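How long should I let new oak boards sit before I lay them?

Posted by ceder_22 in Floors and Trim

I have 22 boxes of solid oak coming on Monday for the upstairs of our house. The store says two days is plenty. The sheet that came with the sample says 14 days. Those are very different and I would like to know which one to plan for. The heat has been on since September and the air up there is pretty dry. The subfloor is plywood, nailed down, and I already pulled the old carpet and staples.

Also, do I open the boxes or leave them closed? I only have one room to stack them in and it's small.

Ristoflooring

Days are a poor way to measure it. What you want is for the boards and the subfloor to be close to each other in moisture. Get a pin meter, check the subfloor in several spots in every room, then check boards from a few different boxes. For strip flooring under 3 inches wide, most makers want the two within 4 points. For wider boards it's 2 points. Write the readings down with the date, in case you ever have to make a warranty claim.

Open the boxes. Closed cardboard slows everything down, and plastic wrap stops it almost completely. Cross-stack the boards with thin strips between the layers so air can get around them – a small room is fine if you keep the stack off the outside wall.
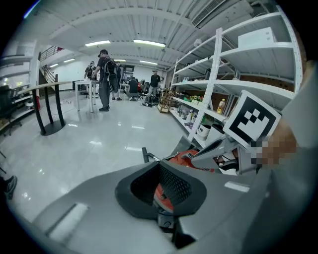 Begović disagrees about the small room and would spread the stacks through the rooms where the boards are going, so each one settles to the air it will live in. I have done it both ways. If you keep the doors open and the heat steady it makes little difference. Do keep the house at the temperature you normally live at, starting before delivery.

If your numbers match after five days, you can start. If the sheet for your product says 14 days, wait the 14 anyway, or the maker may not cover you.

remine

we left ours one weekend and got gaps by the winter. wait the two weeks. a humidifier helps too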